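Capítulo 8
Comparar pinzas: cuando el objeto no colabora

Coger un cubo de plástico lo hace casi cualquier pinza. Coger un tallo, girarlo y meterlo por la boca de un jarrón ya es otra cosa, ¡y mucho más divertida! En el taller de Mudent, en Andudthorpe, el equipo de Adaeze Tijani eligió los arreglos florales como banco de pruebas, y con ellos vamos a trabajar en este capítulo.

Un tallo artificial es largo, fino y algo irregular. Si los dedos cierran demasiado arriba, la flor pesa poco pero el extremo inferior baila; si cierran demasiado abajo, ocurre lo contrario.

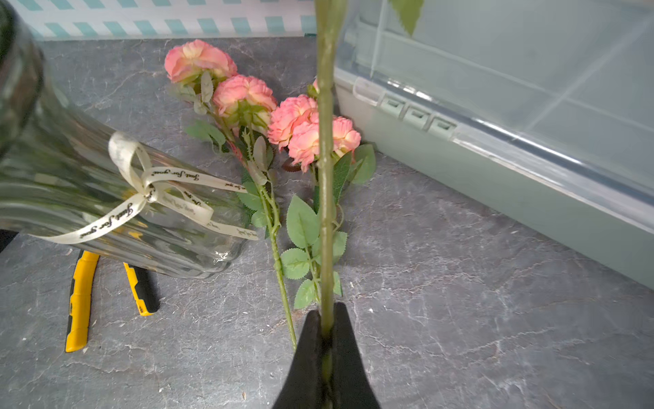
Tijani comparó dos juegos de dedos, el Ekpo y el Kalell, con el mismo brazo y el mismo controlador. Hizo 200 intentos con cada uno y anotó tres cosas: si el tallo giraba entre los dedos, con qué inclinación llegaba al jarrón y cuánto duraba la maniobra. El límite era de 45 segundos por flor. Parece generoso hasta que uno ve a la pinza buscar la boca del jarrón por tercera vez.

La cámara de muñeca merece un apartado propio (8.2). Ve de maravilla lo que hay entre los dedos, pero el propio tallo le tapa parte de la mesa, y el vidrio transparente le devuelve reflejos que confunden la estimación de profundidad. Además, según se llena el jarrón, las hojas ocultan la abertura - justo cuando más falta hace verla.
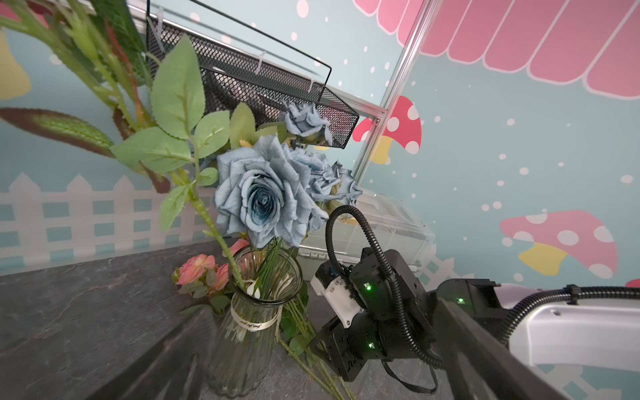

Tiempo de lectura: 8 minutos

Antes de seguir, conviene repasar la fuerza de agarre y el rozamiento, que vimos en el capítulo anterior. Los necesitaremos enseguida para decidir cuánta presión admite un tallo sin doblarse.

8.1 Qué medimos y qué dejamos fijo

Para que la comparación sea justa solo puede cambiar una cosa cada vez. Si sustituimos los dedos, el controlador conserva sus ganancias y la cámara se queda donde estaba. Si cambiamos la cámara, los dedos no se tocan.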